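Left gripper cable keeps tugging on our two-arm unit

TosbyFan
Our Vadthorpe setup tidies a bedroom and I love it dearly, but after 11 sessions the left cable worries me. Is that loop too loose? I've looked it over at the wastebasket, at the bed, and with a comic book in the other gripper.
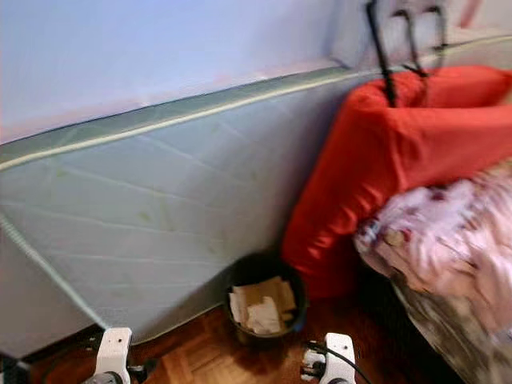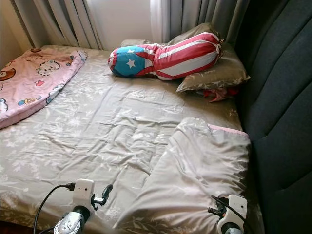
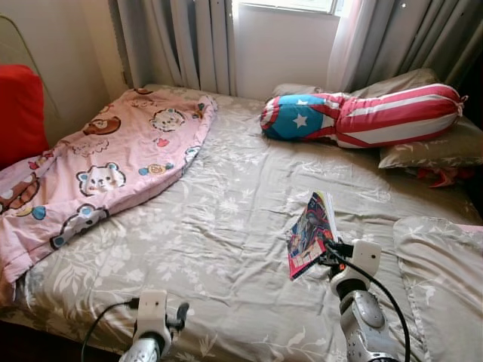

I'd rather not open the wrist if I can help it!

Backlund54
Oh, leave the wrist closed, friend. Power down, move the arm by hand through its whole reach, and clip the cable wherever it stays slack.

vemville_r
Mine did that too. New cable.

2 comments | Share
Contact | Back to top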